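Against the brain-training grid

31 July 2022

I have been doing puzzles over breakfast for most of my adult life and at no stage have I felt myself getting cleverer. I get better at puzzles. I know more rivers than I used to and I can spot an anagram signal from the far side of the kitchen. Meanwhile I still lose my glasses, and I still can't do the tip in my head.

So when the free trial for Besus turned up in my inbox, promising to "sharpen everyday thinking" in 21 days, I was always going to be a difficult customer. I signed up anyway. I'm a sucker for a new grid.

For anyone who hasn't met it, Besus is a logic puzzle app. You get a board, some numbers around the rim, and you draw one continuous line through the cells so that every number is satisfied. If you've ever done a loop puzzle on paper you'll recognise the idea straight away, and you may wonder what the subscription is for. I wondered too. The subscription is for the score. Every morning it tells you your Clarity, out of 100, and shows it as a little dial in a colour that depends on how pleased it is with you.

My first Clarity was 34. I'd done the puzzle on the couch with the radio going. The next day it had leapt up, and I was briefly proud, until I noticed I'd simply been given a smaller board.
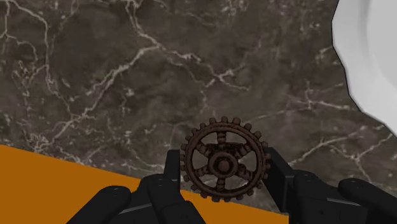 Solving a loop puzzle properly is a matter of edges. You start in the corners, where the line has the fewest places to go, and you work inward until something has to give. A decent setter makes sure each step follows from the last. The larger Besus boards don't feel set at all. They feel generated, and by the second week I was looking at solutions that wandered about like the pale veins in dark marble, branching off to the eye and crossing where you'd least want them to, with no sense that anyone had meant a bit of it. There was one where I got stuck for ages, asked for a hint, and was told to "try the upper area". Thanks for that.

I should be fair. The small boards are good. Somebody with taste has been at the ones with 4 numbers or fewer, and there was a lovely one early on where the whole thing hung on a single zero in the bottom row. I did it twice. If they sold those in a cheap paperback I'd buy it and take it on the train.

What I object to is the medicine. There's a page in the app called The Science, which I read all the way through so you don't have to. It has a graph on it. The graph goes up. The line along the bottom is labelled "days of practice" and the line up the side is labelled "Clarity", so what it shows is that people who do a lot of Besus get a higher score in Besus. I'd have been amazed by any other result. I also get faster at unloading the dishwasher the longer I live in the same house.

I wrote and asked whether anyone had checked if the improvement carried over to something outside the app. The reply was friendly and said my feedback was valued. It also offered me a discount.

A few readers have told me I'm being a grump and that it does no harm to believe your hobby is good for you. Maybe. It did me a bit of harm, in that I stopped enjoying it. Once there was a dial I began putting off the puzzle until I felt sharp, and then rushing it, and then feeling sour about the colour I got. I've never felt sour about the Fultholm Weekly. I've thrown it across the room, but that was about a particular clue involving a cricketer and I stand by it.

I let the trial lapse. For the loop itch I've gone back to Romlow, the old photocopied-looking booklet with the terrible cover, which has no score, no streak and an answer page at the back printed upside down. The hard ones are hard for a reason you can find if you go looking. The paper's so thin that you can only rub out once, so I've learned to be sure before I commit to a line, and I suppose you could call that training if you wanted to charge me for it.

Next month, if I get to it, the Setiawan number squares, which several of you have recommended and one of you has warned me off in capital letters. I'm told there's an app for those as well. I'll be using a pencil.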